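Samcombe 1.4: save format and controller changes

Version 1.4 of Samcombe goes to testers in November. The largest change is to the save format. Each district is now stored in its own file, so the game no longer rewrites the whole map when the player crosses a bridge. On our oldest test tablet the pause at Dredley Lock is gone. The two short stalls at Clastness remain and are listed as open.

Old saves are converted on first launch. Conversion needs up to 300 MB of free space and must not be interrupted. The original file is kept until the player deletes it from the Storage menu.

The puzzle text has been moved out of the level files. It comes to 3,710 lines, all of which can now be corrected without rebuilding the levels.
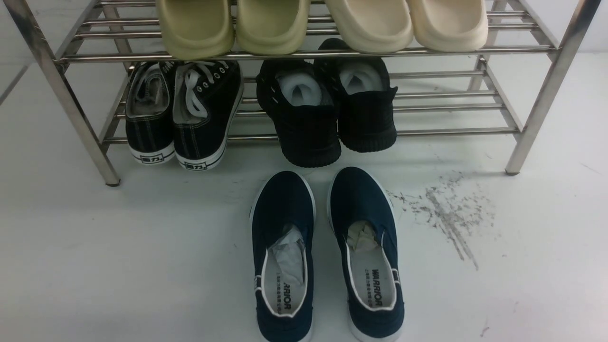
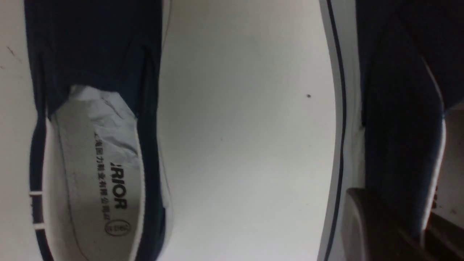
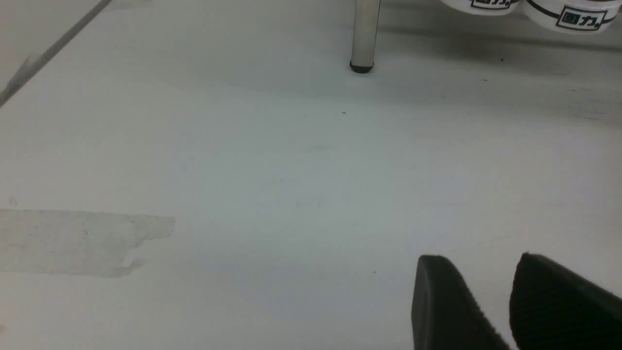

Shoe rack with navy slip-ons in front; one of the shoes close up; white tabletop.

Controller input is read through the new Yoshida layer. Dead zones can be set separately for each stick, in 20 steps. Button prompts follow whichever device was used last. Rumble is off by default on tablets.

Known faults: the ferry timetable shows the wrong tide after a reload, and the map legend overlaps the compass at the largest text size. Testers should send the log file with any report, along with the district name.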